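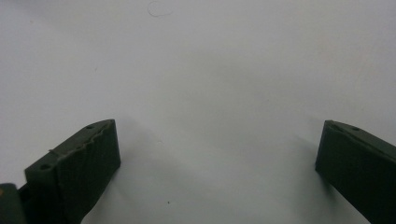 Gripper width estimate drifts over a session, fingers at same opening

lorne_b
We run a hand-held gripper with a wrist camera and get finger opening from the images. No encoder on the handle. The width node segments the two fingers, fits a line to the inner edge of each, and turns the pixel gap into millimeters with a lookup table made at calibration. Camera runs at 60 fps.

The problem is that the fully open reading creeps during a session. At the start it matches the table. By frame 3000 or so of a long recording it reads up to 4 mm narrow, and the policy trained on that data closes late. Reopening the handle all the way doesn't bring it back. Restarting the node does.

Things I have tried:
- Locked exposure and white balance. Slightly less noise, same drift.
- Swapped the tabletop from bare wood to plain off-white. Segmentation looks better, same drift.
- Went back to the old Wotetti build of the node. No drift, but it drops the right finger whenever it gets dark.

Config is the default except smoothing_window = 13 and adapt_template = true. Has anyone seen this?

Lorne Bélanger

quillback
Is the drift the same sign every time? Always narrow, never wide?

lorne_b
Always narrow. I checked nine recordings.

msimard
Then I'd look at shadows first. With dark green fingers on a pale surface you get a soft shadow on the inside of each finger, right where the line fit wants a clean edge. If the mask takes in part of the shadow, both inner edges move toward each other and the gap reads small. We had this at Thibodeau with black fingers. Our fix was a threshold on the gradient, so the edge has to be sharp to count.

Marlene

torque_wrench_ed
Shadows don't explain why restarting the node fixes it. The shadow is still on the table after the restart.

It's adapt_template. That flag updates the finger template from the current mask every N frames. If the mask is a little fat, the template gets a little fat, the next mask gets fatter, and so on. Turn it off.

msimard
Both can be true. Something has to make the mask fat in the first place, and it has to be fat on the inside for the error to be narrow. Turning the flag off stops the growth but leaves you with a constant bias that depends on your lights.

torque_wrench_ed
A constant bias can be calibrated out. A moving one can't.

msimard
Only if the lights never move. He says it's hand-held. The shadow changes with every pose.

lorne_b
Turned adapt_template off and ran two long recordings. The reading no longer walks off. It now jumps around by 1 to 1.5 mm depending on how I tilt the thing, and that matches what Marlene describes. Same opening, gripper turned toward the window, reads wider. Turned away, reads narrower.

So Ed is right about the growth and Marlene is right about the source. I can live with this for pick and place but not for the thin parts.

kestrel9
Why are you segmenting at all? Put a small fiducial on each finger and be done. Printed tag, known size, subpixel corners, and you get a check on lens distortion as well. People keep rebuilding this with masks and keep having the same thread.

lorne_b
Tags were on the first version. They peel, and the policy learns to look at them. I also have a lot of old data without tags that I want to relabel.

kestrel9
The policy looking at them isn't a problem if they're always there. You crop or mask the finger region anyway.

lorne_b
We don't mask it. We want contact visible.

pnorth
If your fingers have screw holes in the slanted top, use those. The holes on ours show up as dark circles on the lighter top surface and the shadow between the fingers doesn't reach them. Fit an ellipse to a hole on each side and take the distance. It works on old footage too, provided the hole is in view at every opening. Check that before you write any code. On our rig the right one leaves the image near full open and we had to fall back to the corner of the tip.

torque_wrench_ed
Small holes on dark plastic at 60 fps with motion blur? I wouldn't trust that for the thin parts.

pnorth
Median over five frames and reject anything with a bad ellipse fit. We get 0.3 mm repeatability with the gripper still, worse when it moves fast. You don't need width while moving fast.

msimard
You do if the operator closes during the approach. Ours always do.

One more suggestion for Lorne. The ridges on the finger pads can pull the line fit as well. If your edge detector is picking a ridge near the border in some frames and the real border in others, you'll see the width snap between two values. Plot a histogram and look for two peaks.

lorne_b
Histogram done, 500 frames, handle clamped open. One broad peak on the left finger, two on the right. So the ridges matter on at least one side.

Plan for now: adapt_template off, sharp-edge threshold on the pad side, and hole fitting as a second estimate. Where the two differ by more than 1 mm the frame gets flagged and left out of training. I put the branch on the Utby server under width_two_source. It still needs the Wida message definitions to build.

kestrel9
I'd still use tags.

quillback
Does the branch log which estimate was used per frame? I'd want that in the dataset and not only in the console.

lorne_b
Not yet. I'll add a field for it.

Last updated February 2020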